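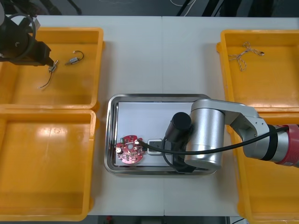

## 4.2 Preparing the sorting table

Complete this section before unpacking any Clekel boards. Table leveling is covered in section 4.1.

1. Wipe the tabletop with a dry, lint-free cloth. Clean along the center seam, where solder debris collects.
2. Place two bins on the left side of the table and two on the right. Leave the middle clear for the tray.
3. Cut a Wamenar liner sheet to fit the floor of the metal tray. The sheet must lie flat. A narrow strip of bare metal at the inner sides is acceptable.
4. Set the tray between the bins, toward the front of the table.
5. Put on a grounded wrist strap.
6. Lift one board by its edges and lay it on the liner with the component side up.
7. Place loose parts beside the board, never on top of it.

**Caution:** Do not pull a board by its cable. Connectors on Clekel boards are rated for 38 insertions and can lift from the pads under side load.

**Note:** Replace the liner every 14 days, or at once if it is torn or creased. Order liners from Zacharopoulos under the Pasusport accessory list.

### Bin labels

Attach labels to the outer face of each bin. Labels on the inner face wear off during emptying. If a bin is moved to the other side of the table, update the bin record before sorting continues.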